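Keeping a small lunch business going in Stultwood

February 18, 2021

The owner of Vekeck, a lunch delivery kitchen in Stultwood, did not plan to go into food. She worked in the billing office of a plumbing supply company for 18 years and cooked for her coworkers on the side. When the office closed last March, several of them asked if she would keep cooking.

"I said I'd do it until things opened back up," she says. "I figured a few weeks. I bought a second rice pot and that was my whole investment."

She now sends out 190 lunches a week from a rented kitchen behind the old bank building. She has two part-time employees and does most of the driving herself. She asked that we leave her name out of this article. Her customers know it, she says, and that is enough.

The menu is short. There is a soup, a grain dish, a chicken dish and something without meat, and it changes on Mondays. She tried offering more in the summer and gave it up.

"I had ten things on there. People would call and ask me what was good, and then they'd all order the chicken. I was throwing out eggplant every Friday."
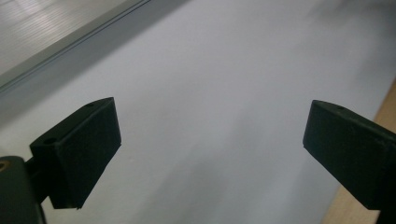
Pricing was harder than the cooking. For the first two months she charged what she thought her old coworkers would be comfortable paying, and she did not count her own hours. A cousin went over her receipts and showed her that she was losing money on every soup. She raised the price by a dollar and wrote each customer a note about it.

"I was sick over that note. I rewrote it I don't know how many times. Two people quit, and one of them came back."

Her background in billing helped once she started using it. She keeps a notebook for each month with the orders on the left page and the costs on the right. She buys dry goods from Bhutto, the wholesaler out by the rail yard, and pays when she picks up. She does not like to owe anyone.

Winter has been uneven. Nearly half of her customers are retired, and they order more when the roads are bad. Office orders dropped off in December and have only partly returned. She lost one whole day of deliveries in January when the van would not start, and she ended up eating the cost and a good deal of the barley soup.

The other problem has been containers. Customers used to get their lunches in foil pans, which leaked in the bags and could not go in a microwave. In the fall she switched to lidded plastic ones that people rinse out and leave on the porch for the next delivery. She charges a deposit of $4 for a set.

"Most of them come back. Some people hang on to them. I know what they're doing, they're putting buttons in them. I do the same thing at home."

She washes every returned container again at the kitchen, which adds an hour to her afternoon. She has thought about hiring someone for that hour but has not found anyone who wants to come in for so little time.
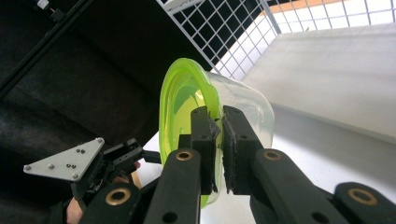
One customer on the Fliltetti Road route told us that the deposit had bothered her at first and that she would now be sorry to see it go, though she wished the pickup came before noon. The owner has heard this before. The route runs the way it does so that she can finish near her mother's house, and she is not going to change it.

She has been asked about opening a place with tables. A storefront came up for rent in the fall and she went to look at it twice.

"It was nice. It had a big window. Then I asked what the heat cost."

For now she plans to add one more delivery day in March and see whether the orders spread out or go up. If they only spread out, she will drop it again. Orders for the week close at 2 on Sunday afternoon, by phone only.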